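# About us

Hello, and thanks for clicking on the page that hardly anyone clicks on. I'm Yuto Hoshino, and I run Dumorov, a small agency that buys radio and podcast advertising for businesses too little to interest the big agencies.
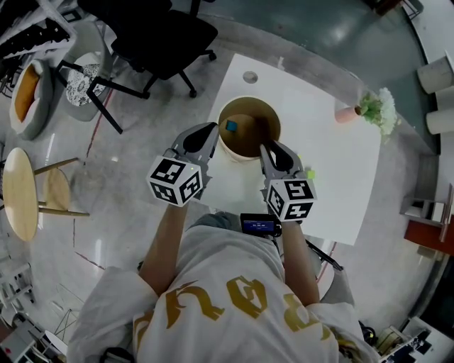
By little I mean a garden centre, a chain of two opticians, a man who restores pianos. Most of our clients had never bought a second of airtime before they rang us, and quite a few had been told their budget wasn't worth anyone's time. I spent 12 years selling airtime on the other side of the desk, so I know what that phone call sounds like (I made it more than once, I'm sorry to say).

I started Dumorov at my kitchen table with a laptop and one client, a carpet shop that wanted to be on the breakfast show. We got them on the breakfast show. They'd have done better at four in the afternoon, when people are driving home past the shop, and we moved them there the month after. I still think about that campaign whenever somebody tells me they only want breakfast.

## What we do

We plan and book audio adverts: local radio, regional radio, streaming and podcasts. If you need the advert written and recorded we do that too, usually as a 30-second spot, though I'm very fond of a good ten. We'll tell you which stations we asked, what they quoted and what we paid, and our fee goes on its own line of the invoice so you can grumble about it separately.

We don't do television. People ask! I can point you towards somebody who does, but I'd be learning on your money.

## Stereo

Stereo is our shared buying scheme, and it's the bit I get most excited about. Small advertisers pay more per spot because they buy so few of them. So we put several together, book a block of airtime in one go and split it up by what each business put in. There are over 60 businesses in it at the moment. You can join for a single campaign and leave again — no yearly contract, no joining fee. We never put two competitors in the same block, which once meant a florist had to wait until January and was very gracious about it.

## Hattori and Tukine

You'll see these two names in your reports. Hattori is our planning sheet, which grew out of a spreadsheet I kept as a salesman and shows when your spots are due to run. Tukine is what we use to check they went out. If a station drops a spot or plays it at the wrong hour, we ask for another one or the money back, and you get whatever we're given.

## Working with us

There are 4 of us now, in two rooms above a bakery, and whoever picks up the phone when you first ring will normally look after you from then on. Bookings for the week ahead close at noon on Monday. I do bend that sometimes, but please don't tell everyone.

If you're not sure radio is right for you, get in touch anyway and bring your numbers. I've talked people out of it before and I'll probably do it again — a leaflet drop is sometimes the better buy. The kettle's on most afternoons, and the cheese twists from downstairs are very good.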